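Irora Practice Manager - Set-up Guide for Small Law Offices
Section 5: Opening a matter and recording trust money

Before you begin this section, you must have finished Section 3 (Users and permissions). If your office has only one practitioner, you can skip the part about approvals, but please read the cautions anyway. They apply for every office, also the very small ones.

In this guide, "matter" means one piece of legal work for one client. A client can have many matters. A matter can have more than one client, for example when two spouses buy a house together.

5.1 Creating the client record

1. Sign in with a user that has the role Practitioner or Office Manager. A user with the role Reception can search for clients but cannot create them.
2. Choose Clients, then New client.
3. Select Person or Organisation. This choice cannot be changed after you save, so take a moment here.
4. Enter the full legal name as it is written in the identity document. If the client prefers another name, put it in the field Known as. Letters will use the Known as name in the greeting and the legal name in the address block.
5. Enter at least one address and one telephone number or email.
6. Choose Save as draft.

The client is now in draft. You cannot attach a matter to a draft client until the conflict check is finished.

Note: If you moved your records from Rovex, the old client numbers are kept in the field Previous reference. You can search by this number, but it is not printed on any document.

5.2 Running the conflict check

1. Open the draft client and choose Check for conflicts.
2. Add the names of the other parties you know. Include former names, business names and company directors.
3. Choose Run. The program searches clients, other parties, witnesses and the notes of closed matters.
4. Read every result. Results are sorted by how close the spelling is, and the list stops at 100 names. When you see the message "More results exist", make the search narrower and run it again.
5. For each result select No conflict, Possible conflict or Conflict, and write a short reason.
6. Choose Complete check. Your user name and the time are stored and cannot be edited.

CAUTION: The conflict check compares names only. It does not know that two companies have the same owner, or that your colleague acted for the brother of the other party. The decision if you can act stays always with the practitioner.

Note: Names with different possible spellings need extra attention. Searching for Ghumman will also bring Ghuman and Gumman when the option Similar spelling is turned on. This option is off after installation. You find it under Settings, Search. 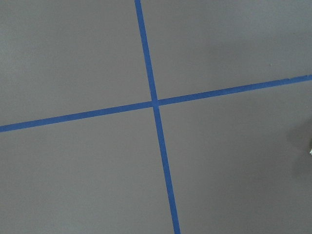 5.3 Opening the matter

1. From the client record choose New matter.
2. Select the area of law. The list comes from your own settings, and you can add an area later without losing anything.
3. Enter a short title. We recommend the client's family name followed by the subject, for example "Ghumman - lease of shop". Please do not put sensitive information in the title, as it appears in the calendar of every user.
4. Choose the responsible practitioner. Only one person can be responsible, but you can add as many assistants as you like.
5. Choose the billing method: Fixed fee, Time recorded or Legal aid.
6. Upload the signed costs agreement. If it is not signed yet, tick Agreement pending. A reminder will be sent to the responsible practitioner every 5 days until the document is uploaded.
7. Choose Open matter.

The matter number is given automatically. If your office has more than one location, the number begins with the letters you chose for that location, such as BR for the Brimstead office.

5.4 Recording money received in trust

Each matter has its own trust ledger. The ledger is created when you record the first receipt, so there is no need to prepare it.

1. Open the matter and choose Trust, then New receipt.
2. Enter the amount, the date when the money was received and the name of the person who paid. The payer is sometimes not the client.
3. Select the method of payment. For a cheque, enter also the name of the account holder and the bank.
4. Write the purpose in plain words.
5. Choose Preview and compare the receipt with the deposit slip or bank notice.
6. Choose Issue. The receipt gets its number at this moment.

CAUTION: An issued receipt cannot be deleted. If there is a mistake, choose Cancel receipt, write the reason and issue a new one. The cancelled receipt stays in the register with its number.

CAUTION: Do not use the office account for trust money, not even for one day. The program shows a warning when the bank account has the type Office, but it can only do this if the account types were set correctly in Section 3.

5.5 Approvals

In offices with two or more practitioners, every payment out of trust needs approval by a second user.

1. The first user prepares the payment and chooses Send for approval.
2. The second user opens Approvals, checks the payment against the client's written authority, and chooses Approve or Return.
3. A payment that is not approved within 30 days goes back to draft and must be prepared again.

If the Approve button is grey, you are probably signed in as the same user who prepared the payment. Sign out and ask your colleague to sign in on their own computer. Please never share passwords for this purpose.

Section 6 explains time recording and bills.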